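3.2 Fixture surface
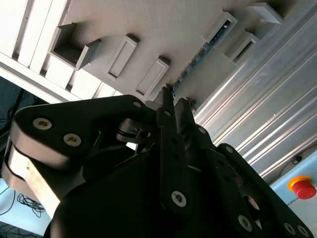
Figure 2. Light gray fixture surface with raised rectangular features and, at upper left, an open box-like pocket.

The Dorska fixture carries raised rectangular features and thick-walled pockets that are open on one side. Parts were seated in the pockets by hand in 200 trials, of which 196 met the Vrettos seating criterion. Pocket walls were remeasured in December and showed no change in thickness.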